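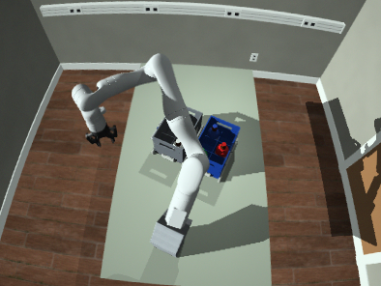 Saturday, and my legs are like two bags of wet sand. I did the Gundlow loop after all, the long way, up past the water tower and down the back of Floreston, and I'm writing this with my feet in the dishpan because the bathtub is full of sheets. I keep thinking about paint, of all things. The hallway has been primer white since March and I've held every card in the store up to it, and the one I want is that pale sage green, like the big table with the blue crate and the gray bin on it. Soft, a little dusty, not minty! I had a can of something called Nuttall Green and it dried the color of toothpaste, so that's going on the inside of the shed.

Anyway, the walk. I started at 3680 feet according to the sign in the parking lot and the top is 3799, so you'd think it would be nothing. Ha. The trail goes down before it goes up, and then it does that again, and by the second dip I was talking to my own knees. The creek was running high and I crossed on the stones with my arms stuck out like a scarecrow. One wet sock (left). I ate my sandwich on the flat rock at the top with the wind trying to take the lettuce, and I could see all the way over to the Disura road, with one tiny truck crawling along it.

I'd forgotten how much I like being up there by myself. I sang a bit. I sang quite a lot, and then a couple with a dog came around the corner and I pretended to be coughing.

The trip home was slower. I stopped at the farm stand outside Floreston and bought nine ears of corn, which is a silly amount for one person, and a jar of plum jam that I've already opened – it's very good on crackers and even better off the spoon.

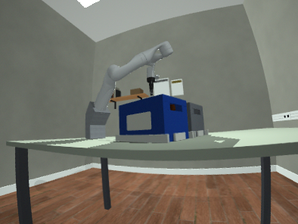 *Pale green again, with the big blue bin. I could live with that blue for the front door.*

Back to the hallway. If I go green out there, the rug has to move, and if the rug moves then I'll see the scratch on the floor every single time I go to the kitchen. Maybe I just buy a longer rug. I looked at one last week and it was 800 dollars, so no, I'll be making friends with the scratch.

Corn for supper, three ears, too much butter. The sheets are still in the tub and I've got to wring them out before bed or I'll be sleeping under the picnic blanket again. Boots are on the porch with newspaper in them. I want to try the other side of the creek next time, if the stones aren't under water.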